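The Turquoise Box: Packing Chocolates at the Kitchen Table

Anyone who follows these pages knows I have a soft spot for boxes. Give me a good chocolate box and I'll be happy for an afternoon, even before there is anything in it! So when Selma Babić mentioned that she was going to practice packing an assortment before her cousin's engagement party, I invited myself over, put my coat on a chair and stayed until dinner.

Selma makes her own chocolates, mostly in winter, and mostly for other people. She learned from a two-evening class at Natside, the adult school over the hardware store, and then taught herself the rest by ruining a lot of couverture (her word was "sacrificing"). For the party she wants a box for each table, all turquoise, because that is the color of the invitations. She tried Bunberg first, where the boxes were lovely but far too deep, and ended up ordering from Ronel, catalog number 2718 if you want to look it up. The box costs more than I would have guessed and I completely understand why she bought it anyway.

A few things I picked up before we even got started. Dark, milk and white pieces can share a box happily for a few days, but anything with mint or coffee in it needs a box of its own or the whole lot will taste of mint or coffee. Cool hands are a gift. If you don't have them, thin cotton gloves are fine, and so is running your wrists under the cold tap and drying them very, very well. The room was at a sensible temperature, the radio was on low, and there was a plate of rejects by the stove that I was told to help myself to. I did!

Now to the pictures. I kept only my favorites this time. 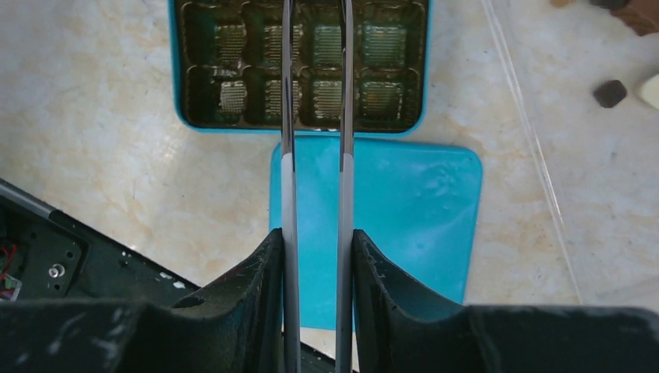
Turquoise on marble, with the lid lying just below. I love this blue against the dark inside.

It's the contrast that gets me. A pale interior is pretty, but dark chocolate looks almost gray in it, and a white piece disappears completely. Put the same white piece into a dark compartment and it glows. Selma plans her assortments by color before she thinks about fillings at all, with a pencil and a bit of graph paper, and she goes through several sheets before she likes one. Diagonals are her favorite. Straight rows look tidy but a little like a parking lot, she says, and checkerboards are wonderful until someone eats the first piece.

My own contribution was to ask whether it wouldn't be easier to just fill the thing and see. We tried it my way once on a sheet of paper. It was not easier. I had used up every white piece in one corner, like snow that had drifted against a fence, and Selma was very kind about it.

There is also the matter of the fit. A piece that has to be pushed into its place will come out with a thumbprint in it, and one that slides around will be scuffed before it gets to the table. Her molds come from Atanasov, a restaurant supply place out past the rail yard, and she took an empty tray along with her and held it up against the molds right there in the aisle. I think that's brilliant. I have bought so many cake tins that don't fit the boxes I bought for them.

The order of work, for those who asked me after the truffle page: sort by color, check for chips, wipe off any loose crumbs with a soft dry brush, then fill from the far side toward you so your sleeve never passes over finished rows. The lid stays within reach. Chips go to the reject plate, where they're very well looked after.
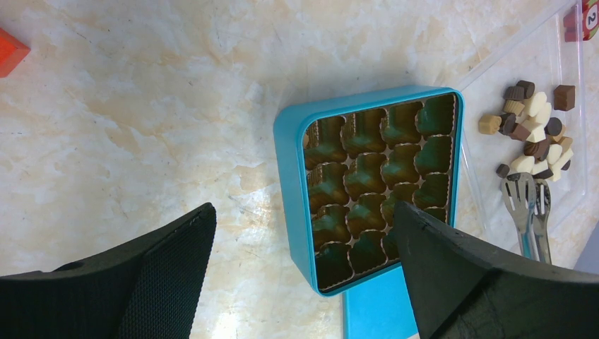 Dark, milk and white in one glorious heap, next to the box and all those little crimped cups.

Arben Kneževič wrote to me when I posted the first version of this page, and he wants to put in a word for leaving the lid off a while: "If your chocolates have been somewhere cool, let them come up to room temperature before you close the box. Shut them in too early and you get moisture inside, and then a dull bloom on the dark ones first. I wait 15 minutes, longer in September when our kitchen is still sticky. And please don't put the box in the fridge afterward, a cupboard is fine."

Thank you, Arben! I passed this on to Selma, who already does it for the dark ones but has been hasty with the milk. She has promised to be patient.

The guest list stands at 176 at the moment, and I've put my name down for an evening of packing with the brush and the cotton gloves. If you have a favorite way of laying out three colors – spirals, stripes, anything at all – do send it along and I'll take it over to her with the graph paper. The recipe for the orange cream is coming on its own page, as soon as Selma and I agree on how much zest is too much.

Page updated 12 March 2026.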